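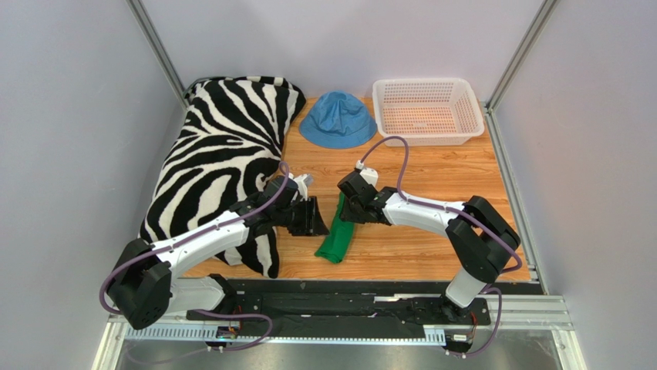
*Figure 7. Two-arm cell with a laundry task laid out: blanket at left, hat and basket toward the back, green cloth item between the grippers.*

## 4. Recording demonstrations by remote control

This section covers teaching a pick-and-place task on the Witix two-arm cell with the hand controllers. For teaching by moving the arm directly, see Section 5. Complete the homing procedure in Section 3 before you start.

The operator holds one controller per arm. Each arm copies the motion of its controller at the scale set in the session file. The trigger sets the jaw opening. Joint positions, jaw openings and camera images are stored together as one episode.

> **CAUTION:** The arms can move as soon as the controllers are paired. Keep hands, hair and sleeves out of the cell while the status light is green. A second person must stay within reach of the stop button during the first session of each day.

### 4.1 Preparing the workspace

1. Press the stop button and confirm that the status light is red.
2. Remove anything left on the floor of the cell from the previous task.
3. Place the basket in the back right area with its long side parallel to the back wall. Leave enough room for the jaws to pass behind the rim.
4. Place the items for the task. For the laundry set these are the striped blanket, the bucket hat and the green cloth item.
5. Check the cable on each arm from the wrist to the base. It must follow the link without pulling tight when the elbow is fully extended. Re-clip it if necessary.
6. Check that no fabric is caught in the jaws or wrapped around a shoulder block.
7. Close the session cover, if fitted, and release the stop button.

**Note:** Large fabric may lie under an arm at the start of an episode. It may also hang over the front edge of the floor. Keep it clear of the electronics boards near the front rail.

### 4.2 Pairing the controllers

1. Switch on the left controller, then the right. The order matters, as the first controller found is assigned to the left arm.
2. Hold both controllers level, jaws open, in approximately the same pose as the arms.
3. Press and hold both thumb buttons until you hear two tones.
4. Move the left controller a short distance upward. If the right arm moves, release the thumb buttons and repeat from step 1.
5. Squeeze and release each trigger once. The jaws should close fully and open fully.

If an arm jumps when paired, the controller pose was too far from the arm pose. Stop, return both arms to home and repeat.

### 4.3 Recording an episode

1. Enter the task name and operator name on the console. Use the same spelling every time; the export tool treats "T. Caldeira" and "Teresa Caldeira" as two operators.
2. Press **Record**. Wait for the tone before moving.
3. Pick up the green cloth item with the nearer gripper. Approach from above and close the jaws on a fold.
4. Carry it over the basket rim and open the jaws. Do not lower the wrist below the rim.
5. Repeat for the hat, gripping the brim.
6. Handle the blanket last, with both arms. Lift it in stages and feed it into the basket from one end. If part of it will not fit, leave that part over the rim.
7. Return both arms to home and press **End**.
8. Mark the episode **Keep** or **Discard**. Discard any episode in which an arm touched a wall or a corner post.

A dropped item is not a reason to discard. Pick it up again and continue. Recoveries are useful in training and should make up a small part of every set.

Move at a steady pace. The default limit for one episode is 36 seconds for a single item. For the full laundry set, raise `episode_limit` in the session file before recording.

### 4.4 Resetting between episodes

1. Press the stop button.
2. Return the items to the floor and change their layout. Rotate the hat, refold the cloth and bunch the blanket in a different way.
3. Leave the basket in place unless the session plan calls for a new position.
4. Release the stop button and repeat Section 4.3.

Record at least 50 kept episodes per task. Change operators after every 23 episodes at most. The Mollholm site uses a shorter rotation for two-arm tasks, and this is acceptable.

### 4.5 Faults during recording

| Code | Meaning | Action |
|---|---|---|
| R1 | Controller signal lost | Arms hold position. Move the controller closer and pair again. |
| R2 | Joint load too high | Open the jaws, free the fabric, return to home. |
| R4 | Camera image missing | Discard the episode. Check the camera plug. |
| R7 | Arms too close | Move one controller outward until the tone stops. |

R2 is common with heavy fabric that is trapped under a link. Do not raise the load limit to clear it. Report repeated R2 faults on one arm to Prys Ellis at the Canunholm service desk, with the log file attached.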